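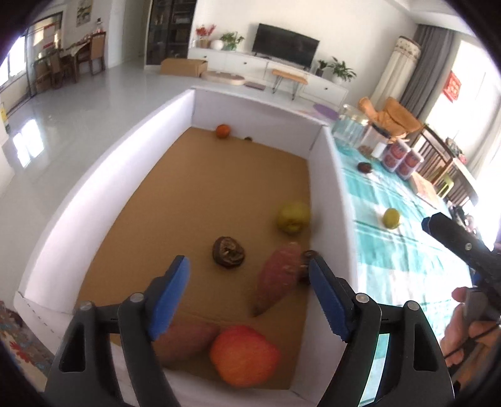

Written by Alistair Laing
Part 2 of the Welline storage guide: Setting up your box for fruit and root vegetables

Okay, so you've read Part 1 and you've picked a spot in the house. Good! This part gets your produce box lined, loaded and running. I've set up more of these than I care to admit (my sister has three, and I did all of them), and the order below is the one I keep coming back to.

Before you start

You'll need:
- a long, open box with smooth sides
- a sheet of plain cardboard, cut to fit the bottom
- a clip-on thermometer. I use the little Jestik one, but any will do
- a soft, dry cloth
- a pencil and some masking tape

Set-up

1. Wipe the inside of the box with a barely damp cloth, then leave it open overnight. I know, I want to get going too. Just leave it.

2. Lay the cardboard flat in the bottom. If it bows up in the middle, flip it over and press along the edges. Don't use anything with a shiny coating, it holds moisture against the skins.

3. Clip the thermometer to the inside of a long wall, halfway along, and give it 9 minutes to settle before you read it.

4. Sort your produce on the kitchen table. Anything with a soft spot, a split or a nick goes in the "eat tonight" pile. Be ruthless!

5. Load the roots first, one layer only, with a bit of air between pieces. Brush off loose dirt with your hand or the cloth. Do not wash them.

6. Put fruit at the opposite end if you're only storing it for a couple of days. For anything longer, skip to "Apples and their neighbors" below.

7. Write the month on a piece of tape and stick it on the outside. Mine says November right now, and it has saved me from a few arguments about how old the squash is.

NOTE: Sweet potatoes don't like the cold. Keep them out of the fridge and away from a drafty back door. If your thermometer reads under 50°F, move the whole box somewhere warmer.

CAUTION: Never set the box on top of a radiator or over a floor vent, even a closed one. I lost a whole load of onions that way in my old apartment and the smell stayed until spring.

Apples and their neighbors

Ripe apples give off a gas called ethylene, and it can push potatoes into sprouting and turn carrots bitter. For a weekend it's no big deal. For a long stretch, give the apples their own box in another room, or at least on another shelf.

8. Check everything every few days. Pick pieces up and feel the undersides, that's where trouble starts.

9. Swap the cardboard when it feels soft or shows a stain. Old cereal boxes opened out flat work fine, printed side down.

NOTE: If you bought the Flollelano lid in the starter set, prop it open a couple of inches at one end. Closed tight, it traps damp, and you'll be back at step 1 sooner than you'd like.

Fruit flies showing up anyway? Go to Part 3, "Pests and smells," and start with the vinegar jar.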